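Growing media subgroup - minutes, April 2019 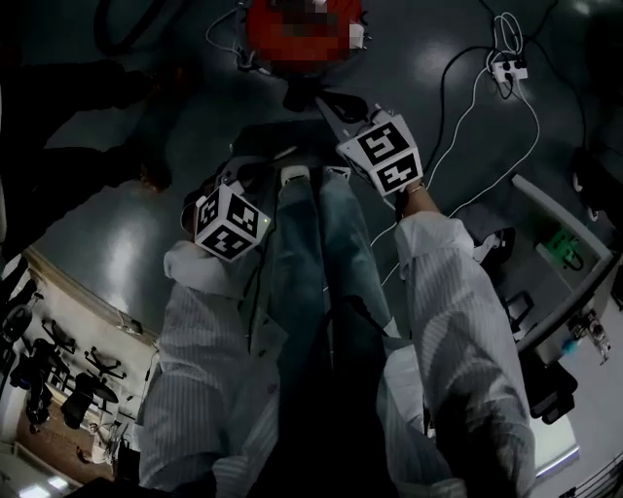
## 1. Previous minutes

Accepted with one correction: the Terkell bench trial used 46 trays, not 64.

## 2. Peat-free blend

- Mahnaz Zarei reported on the bark and green compost blend supplied by Plodex. Electrical conductivity was above the limit for seedlings in two of five bags sampled. pH was within range in all of them.
- Plodex attributes the high readings to a change of compost source. A written reply is still outstanding.
- Agreed to use the blend for established shrubs only. Seed sowing stays on the Meredith fine grade.

## 3. Drainage

Air-filled porosity of the Buvus perlite mix fell over the winter - about 5 points in the deep pots, less in the shallow ones. Settling is the likely cause, but root fill was not measured. Repeat in October with unplanted controls.

## 4. Stock

561 bags on hand, of which 342 are Meredith. Oldest pallets to be used first. Bags with slow-release feed already mixed in are not to be carried over to next season.

## 5. Actions

- MZ: retest conductivity on a fresh Plodex delivery
- MZ: send the porosity method to Terkell
- Labels for opened bags - carried forward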